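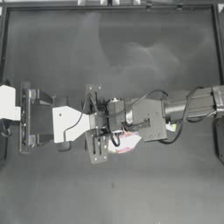 La mesa gris, con algo blanco y rosa arrugado encima

Foro Dromport > Compras a granel > Dulces y picoteo
Tema: Caramelos sueltos del surtido Nonda: ¿los separáis o al bote?

migasdelunes escribió:
Abro hilo porque el anterior lo cerraron cuando se puso a hablar de regaliz y ya sabemos cómo acaba eso.

Saco de surtido Nonda, formato "evento", que en la tienda de Sosa anuncian como 3.000 piezas. Lo hemos comprado a medias entre varios del trabajo, con lo que hay que repartir, y repartir supone que alguien decide si un masticable de fruta vale lo mismo que un caramelo de menta de los que dan en las gestorías. Yo sostengo que no. Mi plan es separar por tipo, hacer bolsitas de 100 y que cada cual se lleve lo suyo. Los demás proponen un bote grande y meter la mano.

Dudas concretas:
Una, ¿cómo se guardan los masticables para que no acaben pegados al papel?
Dos, ¿alguien ha contado uno de estos sacos alguna vez?
Tres, ¿cuánto se tarda? La parte diplomática la doy por perdida.

toffee_vigente escribió:
A lo segundo: sí. Septiembre pasado, mismo saco, misma tienda. 2.866. Lo conté dos veces y la segunda me salió otra cosa, pero me quedo con la primera, que la hice sin cenar y por tanto sin comerme ninguno.

Escribí a Sosa y me contestaron que el número es "orientativo". También era orientativo el plazo de entrega, por lo que veo una línea editorial.

cuencodeentrada escribió:
Voto por el bote. Los surtidos están para que te toque lo que no querías. Si separas los buenos, al final tienes una bolsa vacía y otra llena de anises, y la de anises se hereda.

migasdelunes escribió:
Eso pasa también con el bote, cuenco. Solo que en el bote los anises se quedan debajo y parece que fue el destino.

toffee_vigente escribió:
Para lo de guardarlos: tarro de cristal con goma, lejos del horno y de la ventana. Nada de nevera. En mi casa probamos la nevera un verano y quedaron con una textura de suela que daba trabajo al dentista y a mí.

pesoneto escribió:
No hace falta contar nada. Pesas un puñado de cada tipo, sacas la media y divides. Quince minutos y a otra cosa. Lo de contar a mano un saco entero me parece una afición respetable, como la filatelia, pero que no nos la vendan como método.

toffee_vigente escribió:
Pesando te salen caramelos con decimales. Yo no me como 0,4 caramelos.

pesoneto escribió:
Tú te comes los que falten hasta 3.000, que ya me explico yo la diferencia.

cuencodeentrada escribió:
Ja.

migasdelunes escribió:
Haya paz. He empezado por los masticables, que son los que van a dar pelea.

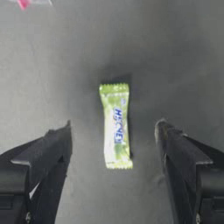

Separar por sabor es más lento de lo que pensaba y la culpa la tienen los envoltorios. Con el verde lima no hay debate posible, se ve desde el pasillo. Aun así hay que ponerlo de pie, porque el HI-CHEW azul va escrito a lo largo, y acabas leyendo con la cabeza torcida como quien busca un libro en una estantería. Lo que sí agradezco es que vengan cerrados con esas puntas en zigzag por los dos extremos. Los que llevan el papel simplemente retorcido se desenroscan en cuanto los miras y luego hay que decidir si un caramelo destapado cuenta como caramelo o como merma.

De momento voto por merma. La merma me la quedo yo, por el trabajo.

pesoneto escribió:
Ahí está. El reparto justo con comisión del árbitro.

laposta_del_granel escribió:
Llego de moderar el hilo del café, así que vengo sin paciencia. ¿El verde es manzana o lima? Lo pregunto porque en mi casa se dividió la familia por un malentendido parecido.

migasdelunes escribió:
Yo diría manzana por el color, pero no pongo la mano en el fuego. La letra pequeña es para gente con mejor vista. Va al montón de los verdes, que es un sabor como otro cualquiera.

laposta_del_granel escribió:
"Verdes" no es un criterio. Si en los verdes metes también los de menta, el montón huele a menta en dos días y te has cargado los de fruta.

cuencodeentrada escribió:
Pero si van envueltos uno por uno. ¿Por dónde va a pasar la menta?

laposta_del_granel escribió:
Por donde pasa siempre. Guarda un chicle fuerte en el cajón de los cubiertos y luego me cuentas el yogur.

toffee_vigente escribió:
Le doy la razón a laposta, y me cuesta. La menta aparte, en bote con tapa. Los del café con leche también aparte, por si acaso y porque no los quiere casi nadie.

pesoneto escribió:
Yo quiero los de café con leche.

toffee_vigente escribió:
Pues ya tienes comisión tú también.

migasdelunes escribió:
Resumen provisional, a ver si me lo firman los de la oficina: masticables de fruta por colores, menta en tarro cerrado, los de café con leche para quien los pida por escrito, anises al cuenco de la entrada. Quedamos 4 a repartir, porque uno se ha bajado al enterarse de que había bolsitas. Dice que le recordaba a un inventario.

Del total ya informaré. Si me salen menos de 2.866, escribo a Sosa con copia a toffee.

cuencodeentrada escribió:
Protesto por lo de los anises al cuenco de la entrada. No por el nick, por las visitas.

estanteria_b escribió:
Pregunta lateral: ¿el surtido de Stondton sigue trayendo caramelos de violeta? Es que el de Nonda me interesa poco si no los lleva.

laposta_del_granel escribió:
Para Stondton hay hilo propio, dos más abajo. Y sí, pero vienen rotos.

pesoneto escribió:
Rotos pesan igual.

migasdelunes escribió:
Actualizo: he terminado los verdes y los rojos. Llevo hora y media. Los amarillos los dejo para mañana por la tarde, que con la luz de la cocina se me confunden con los naranjas y ya he tenido que deshacer un montón entero.

¿Alguien sabe si las bolsitas de congelar con cierre sirven o cogen humedad?

toffee_vigente escribió:
Sirven. Sácales el aire y no escribas el número en la bolsa hasta el final.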